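Wrist camera settings and two finger sets in the simulator

Tuesday, January 31, 2023

I left the last post with the wrist view working but the field of view unsettled. I have since run both finger sets through the same task at two camera settings, and have enough to pick one and move on.

The two sets are the Numell fingers, narrow with a flat tip, and the wider Burside pair. Both models are driven through the same parallel linkage, so the controller sees one joint and mirrors the rest. The arm controller is Gurkley, unchanged since the summer apart from the gripper force limit, which I dropped from 460 to 300 in its own internal units. At 460 the contact solver jittered whenever the tips met anything thin.

The task is deliberately dull. Come down over a worktop, line up with a light-coloured strip, close, lift. Each combination got 130 attempts, with the start pose varied by up to 30 mm in either direction and the worktop texture swapped at random from the Nasrallah set. The marble textures are the awkward ones. The pale veins run in all directions and are close enough in brightness to the strip that my edge detector picks them up first if the threshold is at all loose.

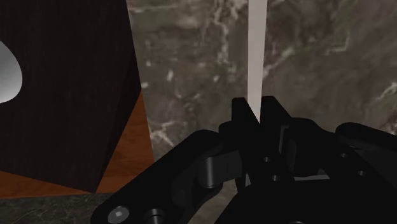
Wrist view, Numell fingers at the strip, one of the marble worktops.

The difficulty with this mounting is how much of the view the gripper takes. Black linkage on black fingers gives almost no internal contrast, so from the camera's side the two pads merge into one dark mass and the gap between them cannot be measured from the picture. The end of the strip goes behind the left fingertip at the point where I most want to see it. I had been estimating grip from the last visible part of the strip, and that estimate is poor once the strip tapers.

Widening the field of view helped less than I expected. It brought in more worktop and more of whatever was standing on it, but the tips got smaller and the hidden part stayed hidden. Moving the camera sideways on the bracket did more. It also put the calibration out, and I lost an evening in finding a sign error in the new offset.

On results, the Numell set was better on the thin end of the strip and the Burside set more forgiving of a bad approach angle. With the camera moved, the difference between them was small — small enough that I would not choose on it. I am keeping the Numell fingers for the next round because they hide less.

Still to do: a lighter material on the inner faces of the pads, a proper depth channel, and a rerun with the old force limit to check that the jitter was the solver and not my contact settings. The configuration files are in the usual place, under the wrist folder.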